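Custody schedules were the first matter Baptiste Courtois raised when he met with us at the Dreton office of Maillard in February. Parents, he said, "sign a plan in a hurry and live with it for years." 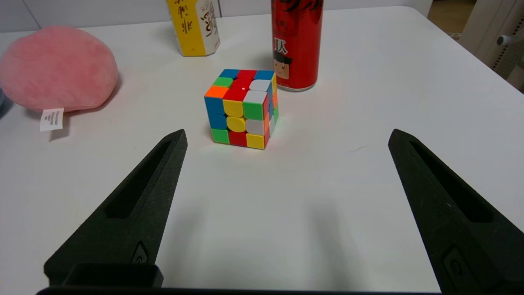

When a Plan Stops Working

The office reviewed 37 requests to change a parenting plan last year. Most involved a new job or a move – few involved open conflict.

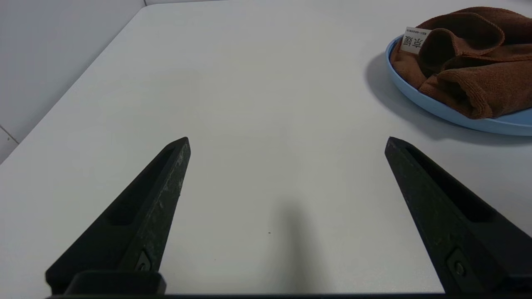 Courtois advises parents to put any agreed change in writing and file it with the court. "A text message is a poor substitute for an order," he said.
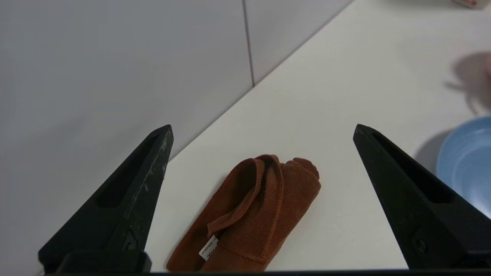 Benoît Tessier took a softer view, saying that small swaps of a weekend or two need no filing if both parents keep a shared calendar.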